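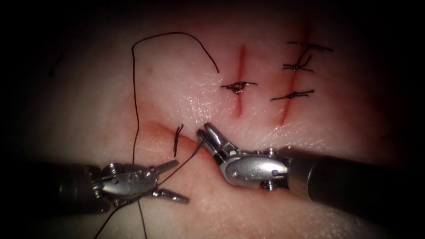

## Hovia suturing set: house rules for recording and labelling

Hello, and thank you for looking in! We keep these rules short (well, shortish) so that everyone at Closmont records in the same way. The set holds 857 episodes, each up to 680 frames long.

### Thread and tails

Please label every strand you can see, loose lengths included, even when it wanders well away from the instruments.

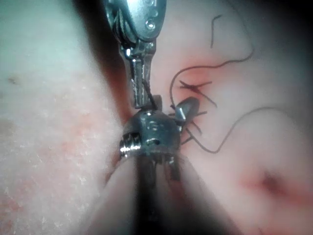
*Loose thread to the right of the two instruments, beside a crossed stitch.*

### Knots

A knot gets its own label only when its loops can be made out. If it's blurred or half in shadow, mark it `unsure` and carry on; Fadime Yaman goes through those in batches and really doesn't mind a long list.

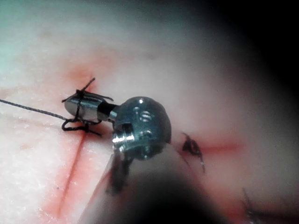 *Thread looped at the instrument tip, with another knot to its right.*

### Stopping

Whoever is at the console may stop an episode at any moment, and so may whoever is standing next to them. Keep the stopped episode, tag it `halted`, and write a line or two in the log.
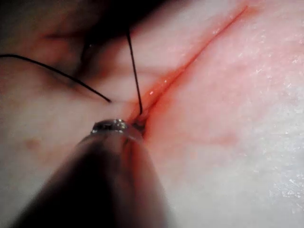
**May I trim the pauses out of an episode?**
Please leave them in, as the timing files depend on them.

Questions about the rules go to Latifa Bouzid or Malachy Duggan.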